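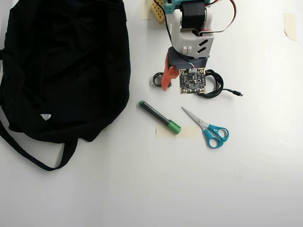

Ultoteck Shared Workshop is pleased to report on the arm build begun in September. The work is led by Ghassan Boutros and follows the Kellis plans, with changes agreed at the bench. Printed parts have been made in whatever filament was on the shelf, so the orange-red jaw sits against a gray base housing and the bracket above it is white. Colour has no bearing on function, and members need not reprint a part on those grounds.

**2/** The arm is a small tabletop machine, intended for light handling only. It will be kept at the workshop and may be used by any member who has completed the bench induction. Total spending on parts to date is £249, met in full from the shared tools fund.

**3/** Printing took longer than planned. The first bracket split along a layer line when its screws were tightened. The second was printed on its side with thicker walls and has given no trouble. Members printing the bracket at home are asked to use the file marked "Ledov", as the earlier one has been withdrawn.

**4/** A note on wiring. Servo leads must have enough slack for the full travel of each joint, and should be checked by moving the arm slowly by hand with the power off. Two leads were pulled from their sockets in September, both on the same joint. The longer replacements are now in the parts drawer.

**5/** The control program was written by the Quách group, who meet in the same workshop. It sends each joint to a stored position at a limited speed. The present version stands at 1162 lines and is due to be shortened. Comments on it are welcome, but please do not edit the shared copy directly.

**6/** Calibration is carried out in the following order:

- centre each servo before fitting its horn
- set the closed position of the jaw
- set the open position
- save the values under the date and your initials

**7/** The jaw has been the slowest part of the build. The first closed position was set too tight and the servo hummed under load. It has been backed off by 3 degrees. Members who hear a steady hum should open the jaw and switch off at the supply.

**8/** Masking tape is the approved means of marking positions on the white table. Please do not use pen on the surface itself. Tape should be lifted at the end of a session unless it carries a note asking for it to be left - glue residue has had to be cleaned off twice already.

**9/** Scissors, markers and other hand tools are to be returned to the rack after use. Bags should be stored under the bench while the arm is powered, with straps tucked in.

**10/** Work still to be done: a firmer mounting for the base, a proper cover for the circuit board and a switch within easy reach of the operator. Mr Boutros has drawn two versions of the cover. Both files are in the shared folder, and members with a printer at home are invited to try either.

**11/** Enquiries about the build, including requests for the part files, may be sent by reply to this thread. The parts list was last revised on October 15, 2025, and replaces all earlier copies.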